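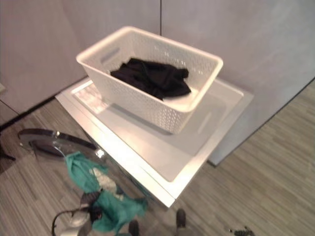 It'll walk off there the minute the spin starts, Vasanthi Fakir said, basket and all, and don't come to me when it does.

I said it wasn't going to spin, it had finished. She said they never really finish. She had a whole set of beliefs about washing machines, and over the eight months I had lived below her at Clovholm I had been given most of them. Black had to come out before green. You never left the door shut overnight. You never, under any circumstances, trusted the short cycle, which had been put there by the manufacturers to sell you a second machine.

"They can't all be in on it," I said.

"Have you ever met one?"

I hadn't ever met a manufacturer. I took my black top out of the drum, dropped it in the basket and went back for the green, while she stood on the stairs with her keys in her hand.

The green was the point of all this. It had belonged to my Aunt Busisiwe, who was not an aunt but had been called one long enough for it to count, and who had left it to me with a note pinned to the hem. The note said it had never been washed and never needed to be. Busisiwe Mkhize had written it in capitals, as she wrote everything, including birthday cards. The story in the family was that the cloth threw off dirt. You could spill what you liked on it, gravy or beetroot or a whole pot of tea, and by morning it would be clean again. My mother believed this. My cousin Unathi believed it so firmly that she would not let her children near the thing in case they used it up.

I had my doubts. I had sat at that woman's table many times as a child and I remembered the smell of soap powder, and a line across the yard, and something green on it. When I brought this up at the funeral tea I was told I was thinking of curtains.

"What curtains?" I said.

"She had curtains," said Unathi.

So I took it home in a carrier bag and put it in a drawer, and it stayed there until Sipho Mokgethi came to supper and knocked a glass of red wine over it. I had got it out to be nice. Sipho apologised all the way to the door, and the next day he sent a message asking whether it had cleaned itself yet. I had told him the story, you see, over the soup, in the tone you use for stories like that.

It had not cleaned itself. It hadn't the next morning either. I gave it a week over the back of a chair, which I think was fair to everyone, and the stain went from red to a sort of slate colour and stayed there.

I rang Unathi.

"What did you say over it?" she said.

"I didn't say anything over it."

"Well, then."

"Nobody mentioned saying anything."

"She used to talk to it. Everyone knows that."

Everyone did not know that. In thirty years of hearing about that cloth I had never once heard that it needed talking to. But this is how it goes with my family. A thing works, and when it doesn't work there's a rule you have broken, and the rule is always one that was far too obvious to pass on. I asked her what sort of talk it had liked. She thought about it and said encouragement, mainly.

I did try it. I'm not proud of that. I stood in the kitchen in my socks and told a piece of cloth that it was doing very well.

After that I put it in the wash.

The machine in our building was a Hernberg, bought second-hand by the landlord from a shop called Pillay, and it lived in a sort of cupboard off the hall with pale walls and a grey floor that was never quite swept. Mr Pillay had told the landlord it was as good as new, and the landlord had told us, and I passed it on to visitors as a joke. It took everything in the end but it made you feel it was doing you a favour. Jade Kennedy from the top flat would only use it with a powder called Promitz that she ordered in tubs. She said it got out blood, ink, grass and turmeric. I asked how she had come to test it on blood and she said she played hockey.

She gave me a scoop of it in an envelope. I paid her back with half a lemon cake, and she said the cake was dry.

"Forty degrees," she told me. "Put something black in with it so it isn't lonely."

"Is that real advice?"

"It stops it twisting round itself."

Vasanthi, when she heard this, said it was the very worst thing you could do and that the black would come off on the green and I'd have a rag the colour of a pond. So by the time I pressed the button I had been told the cloth could not be washed, that it must be washed with black, and that it must on no account be washed with black. I remember thinking that at least two of these people would have to be disappointed, and that none of them would notice.

The programme took 69 minutes, and Vasanthi came down for the end of it. She said she was on her way to post a letter. There was no letter that I could see.

Now I had one end of the green in my hand and the rest of it following me out over the rim of the door, and she had stopped talking about the spin.

"Turn it," she said.

I turned it.

"Other way."

I looked for the place. I knew it had been near a corner, on the side away from the white patch somebody had once sewn on, and I went along the whole hem with my thumb, all four sides, under the hall light and then under the torch on my phone. There was no wine on it. There wasn't any slate colour either. It was a green cloth, smelling of Jade's powder.

"There," said Vasanthi. "It's done it."

"The machine's done it."

"You said it couldn't get wine out, that machine. You said it couldn't get egg out of a bib."

"I hadn't used Promitz before."

"Hm," she said, and held out her hand for the corner, and felt it between two fingers, as people do with curtains in shops.

I should say that I've never had a strong opinion about the next part, though I have been accused of several. The patch had come up at one end. The stitching was old and I suppose the wash had been too much for it. I lifted the loose bit with my nail to see how bad the damage was, and there was ink on the underside, very faint, in capitals. It said BOIL WASH ONLY. Below that was a price, 23 something, the something having gone, and below that a word that might have been MAY.

Vasanthi read it over my shoulder. She read it twice, moving her lips.

"So she did wash it," I said.

"That could be anybody's writing."

"It's in capitals."

"Anybody can do capitals."

I folded the patch down again. I'd have liked to feel that I had won something. I thought of Busisiwe getting up before the rest of the house to boil that cloth, and drying it I don't know where, and having it back on the table with the cups out by the time my mother came down. Doing that for years, possibly, and for no better reason than that someone had once said look, it's clean, and she hadn't felt like explaining. Or perhaps it had come from a laundry, with a laundry's mark on it, and she had never known the mark was there. I could make it go either way. I tried it both ways standing there and neither of them was any more use than the other.

"Will you tell your cousin?" Vasanthi said.

"Tell her what?"

"That it works."

I told Unathi that evening. I told her about the wine and the powder and the forty degrees, and I told her about the writing under the patch, all of it, slowly. She let me get to the end, which was unlike her.

"Forty," she said.

"Yes."

"And it says boil."

"Yes, that's what I'm telling you. It says boil, so she boiled it."

"But you only did it at forty," Unathi said, "and it came out clean."

I could hear one of the children asking who it was, and her telling them, and then telling them the rest of it, in the voice we had all been told it in. I said her name a couple of times. The powder had already gone from the story. So had Jade. The machine was in it, but only as somewhere the cloth had been put by a person who didn't believe.

She wanted to know if I would sell it to her. She had 325 pounds put by, she said, and she'd sooner it was with someone who understood it. I said I would think about it, and that she could have it for nothing if she'd admit about the curtains.

She wouldn't. It's on my table now, under the fruit bowl — there's a tea ring near the edge that I made on purpose, roughly a fortnight ago, and that I look at in the mornings before I've got my glasses on. It hasn't moved. Vasanthi says I've put it too near the window. The black top, for what it's worth, came out a bit green.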